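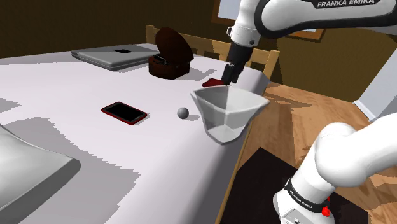 Ticket opened 2025-02-21 by Rekha Yadav, Wellville office. Hot water in the second floor kitchen runs for a short while and then goes cold. The heater is a Gasex wall unit, put in last October. The first thing I tried was a flow test at the sink, filling a white plastic pitcher with a wide, flared rim, the same sort as the one on the pale tablecloth, and timing it with the hot tap fully open. It filled at a normal rate. The water was hot for the first two pitchers and cold by the third. The display shows no error code.

Update, Desmond Tran: Reset the unit at the wall switch and left it off for 7 minutes. Same result afterward. Inlet filter pulled and rinsed, not much in it. Gas valve is fully open. Burner lights, runs, then drops out with no click from the igniter.

Update, Rekha Yadav: Other taps on the floor do the same thing. First floor is fine, but that's on the old tank.

Update, Desmond Tran: Called the installer, Sidley, and spoke to Everett Delacroix. He asked for the burner cycle count from the service menu (hold both arrows). It reads 1,269. He said that's high for a unit this age and wants the flow sensor looked at – it may be telling the board the tap has been closed.

Update, Desmond Tran: Cover off. Sensor plug was seated but one of the wires had pulled partway out of the connector. Pushed it back in and taped it for now. Ran the kitchen tap and the burner stayed lit the whole time. Temperature steady at the sink.

Status: open, waiting on part. Sidley is sending a new sensor harness to the Tillman address, so somebody there needs to forward it – Esperanza Sorensen has the tracking number. Please don't close this until the tape is gone.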